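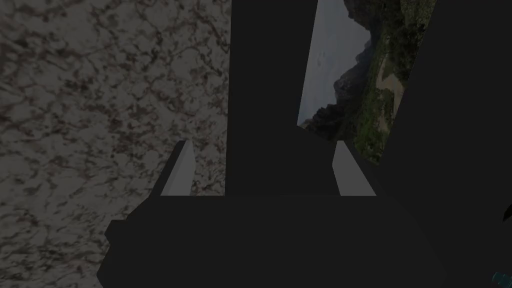 You can't ask people what their counter is made of and expect the answer to be about the counter, Ruoxi Kong wrote in the margin of my first draft, and I've left the comment in because it ended up shaping this whole section. Her point was that I had been grading people. I had a column for what they said, a column for what the surface was, and a third column I'd cheerfully labeled "correct." She asked me to delete the third column and read the answers again.

Figure 1. A marble-patterned surface in a computer-rendered interior, pale grayish-white with dark veining, next to a flat dark gray panel.

So I did, and it took most of January. What follows is what I found once I stopped marking people down.

3.1 Marble as a word for a look

The word I kept tripping over was "marble." In the Patham questionnaires it turns up for tile, for sheet flooring, for a tray, for a bathroom wall, and in one case for a shower curtain. I had assumed people were guessing at the material and getting it wrong. Reading back through, I don't think most of them were guessing at all. They were telling me about a pattern. Something pale with dark lines wandering through it is marble in ordinary household talk (Figure 1 is the sort of surface I mean), and the question of what's underneath only comes up when somebody is buying, selling, or cleaning.

That last bit surprised me, so let me stay on it. We mailed 900 questionnaires and got 600 back, which I'm still very happy about. Question 4 asked people to name the surface they prepare food on. Question 11, a full page later, asked what they clean it with and whether there's anything they avoid. Plenty of people who wrote "marble" for Question 4 wrote something else entirely by Question 11. One woman in Patham had "marble" on the first page and then "you can put vinegar on it, it's only the fake" on the second. She didn't go back and cross anything out. I don't think she saw a contradiction, and after a while neither did I. She had one word for how her kitchen looks and another for how it behaves.

Suqin Mao, who coded the Bredus half, noticed the same split before I did and had been flagging it with little green tabs that I took for bookmarks. We compared notes over the phone and decided to code the two answers separately from then on. If you're planning a survey like this one, please do that from the beginning. Recoding was miserable.

3.2 Granite, and the trouble with speckles

"Granite" works differently, and I'm less sure what to say about it. People seemed more careful with it. Where "marble" got spread around freely, "granite" tended to come with a little story attached: when it was put in, what it replaced, which cousin talked them into it. A handful of answers used "granite" for anything speckled, the same way "marble" covered anything veined, but these were mostly from renters, who had never had the salesroom conversation.

The salesroom matters here. Both towns had the same home store, Huvora, for a long stretch, and several people repeated what I'm fairly confident were lines from its floor staff. "It's a marble-effect" is not a phrase anyone comes up with alone at the sink. I went looking for old Huvora catalogs to check this and found only two, both missing pages, so take it as a hunch. In the one with the better-preserved kitchen section, the word "effect" is printed much smaller than the word before it.

There's also a group of answers I still can't sort. These people described surfaces that sat between the two families: blotchy as well as veined, or veined on one stretch and cracked-looking on another. They reached for food a lot. Blue cheese came up, and so did cookies-and-cream, and one man wrote "like the inside of a fruitcake but gray." I love these answers and have no idea how to code them. For now they sit under "other, descriptive," which doesn't do them justice.

3.3 What the older survey asked

I should say something about the 1958 housing survey, since a few readers of the draft asked why I don't lean on it more. It's a lovely thing to have. The enumerators went room by room in Bredus and wrote down floors, walls, and work surfaces on a printed card, and most of the cards survived. The trouble is that the card gave them boxes to tick. A surface could be wood, tile, metal, stone, or "composition," and whatever the householder called it went unrecorded unless the enumerator was in a generous mood.

Some were! Noemi Vitale found a run of cards where somebody had squeezed the householder's own words in next to the box, in pencil. On these the box says "composition" and the pencil says "marble top" - exactly the split we see in our own returns, only with two people doing the talking. It's a short run of cards and I wouldn't hang a theory on it. Still, it does suggest the look-word and the stuff-word were living side by side in Bredus kitchens well before any of our respondents picked up a pen.

Rosalba Gentile has argued with me about this, and her objection is a fair one. She thinks the pencil notes could just as easily be the enumerator's own phrasing, and that a person who was bored enough to write in the margins was bored enough to embellish. I can't rule it out. The handwriting on the notes matches the handwriting in the boxes, so there's no help there. Danica Ondrejka suggested checking whether the same odd spellings show up on cards from different streets, and I've started on that, but the street index is in poor shape and it's slow going.

3.4 A note on asking

One practical thing before I get to the interviews. For the follow-up calls we changed the wording of Question 4 from "What is your counter made of?" to "What do you call your counter?" A good many people laughed, and several said "the counter." Fine! That's an answer too, and we coded it. But the ones who went on talking gave us much richer stuff than the mailed forms did, and they often volunteered the material without being asked, usually while complaining about a stain. The interview material in Section 4 all comes from calls made with the new wording, apart from the first few from Patham, which I've marked with an asterisk.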